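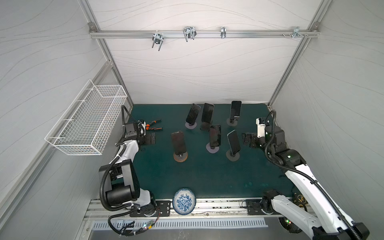 Eliécer Ríos
Maintenance technician, Findis

Visit to Durnton, 19 March 2020

Our company has used the same packing cell for many years, and this spring we must decide what to buy for the next one. For this reason my colleague Delia Valdebenito and I took the early train to Durnton, where Koleo has its test rooms. I promised to write down what we saw, so that those who stayed at home can also give an opinion.

We were received at the door with coffee and a very long form to sign. After this came a talk of 50 minutes about the firm, of which I understood most. I would have liked it shorter. The rooms with the machines were at the end of the corridor, and we had to be out again by lunch, so there was some hurry.

The cell I found most useful has two white and black arms, one on each side of a green mat, with pale walls at the back and sides. Both arms end in a black gripper, and each gripper has its own small camera sitting on top. The test is called Koo by the people there, I did not learn why. It is a handling test with smartphones, which stand up in holders on round bases. You can choose which arm works, and you can change the positions of the phones between the runs.

Delia asked the first question, and it was a good one: why a phone? The engineer answered that a phone is thin, smooth and dark, and that such a thing is difficult both for the fingers and for the camera. I can confirm the second part. The dark glass gives reflections, and not every phone stands straight; a few of them lean on their stands. In our work the parts also never stand as in the drawing.

We were allowed to try for ourselves. I took the left arm and Delia the right. She was better than me from the first minute. My mistake was to come down from too high, so the fingers touched the top edge and the phone moved in its holder. In ten attempts I had three clean grips. When the engineer showed me to come from the side and more slowly, it went better, but I stopped counting then.

Some notes about the gripper, for those who must maintain such a thing:

The camera on the gripper is a real help. With our old cell we have only one view from the ceiling, and the hand itself hides the part at the last moment. On the other side, a camera in this place is one more thing which can be hit. I asked for the price of a spare and they promised to send it.

The cables to the gripper go through a black corrugated conduit outside the arm, in wide loops. I do not like loops, because in our hall everything gets caught sooner or later. But it is easy to reach, and the engineer said he can exchange one in 44 minutes -- he had measured it himself.

Both arms stand on black mounting plates, and an aluminium track goes along the front of the cell between them. I would like to have such a track also at home. There is a rail on the back wall too, with hooks on it, and a white wire basket on the left wall. We talked about the hooks for a while, as Delia would like to hang parts on our line instead of laying them flat.

I asked if softer fingers exist for the same gripper. They do, but the set was not at Durnton that week, so I can say nothing about how they hold glass. This is for me the biggest open point. The second one is the controller, where we saw only the screen for the operator and not the menu for service.

Delia thinks we should ask for a loan of one arm in place of two, and I agree with her. Our parts are small and one hand would be enough for the beginning. She will write to Koleo, and I will measure the table in hall 3 to see if the mounting plate fits there. If you have questions for them, please give them to Delia before she sends the letter.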